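I'd been packing gift baskets at Andrade for 15 years when the arms showed up, and my first thought — I'm not proud of it — was that they'd better not get my stool.

They didn't need it, of course. They got a white table, a white wall and Alcides Miranda fussing over them from six in the morning like they were newborn calves. Brarura, the company that sold them to us, had promised the bosses 56 baskets an hour. Alcides said let's start with one.

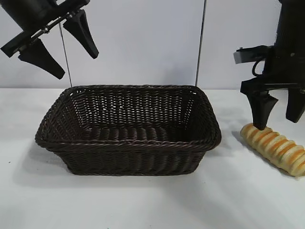

So my job that March was to stand there with a clipboard and write down whatever went wrong. Me! I used to do the whole line half asleep, singing, with Asif Virk across from me getting the words wrong on purpose. Now Asif was over in shipping learning the label software, and he'd wave at me through the glass at lunch, and I'd wave back with the clipboard.

"You miss him," Alcides said.

"I miss my hands," I told him, and he laughed, but I meant it a little.

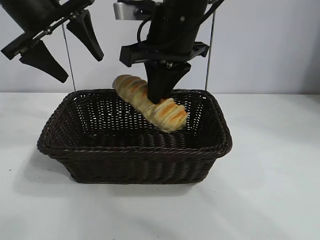 My mother worked bakery counters all her life and she had rules about bread. You don't squeeze it, you don't toss it, and you don't let it sit flat and sad in the bottom. I told Alcides all this, and he typed it in somewhere, very serious. Then one morning I looked over and the loaf was lying at a slant in that dark basket, one end propped up a bit by the back rim, with a black finger pushing down on the middle of it. Ma would have smacked that finger with a spoon.

"Too hard," I said. "Ease up on the middle."

"How much?"

I didn't have a number for him. I put my own thumb on the back of his hand and pressed, the way she used to do with me, and he stood there a second and said, "Okay. Again, please, slower."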